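The drilling superintendent at Wondisetti has been around rigs for 30 years, and he was happy to talk mud losses over a long lunch. "We lost circulation at 1,264 meters on the Trilura well," he told me, "and oh, I'd have given a lot for a quiet night!" 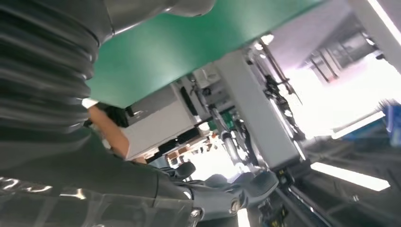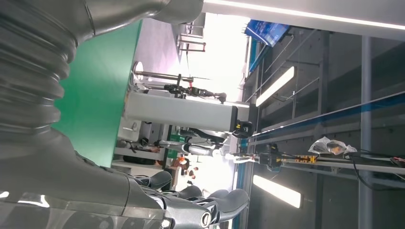
His crew pumped 5 pills before the returns came back – "and then everybody wanted breakfast." He still prefers coarse material first, fine stuff after, and he'd like the Yan crews to try it too.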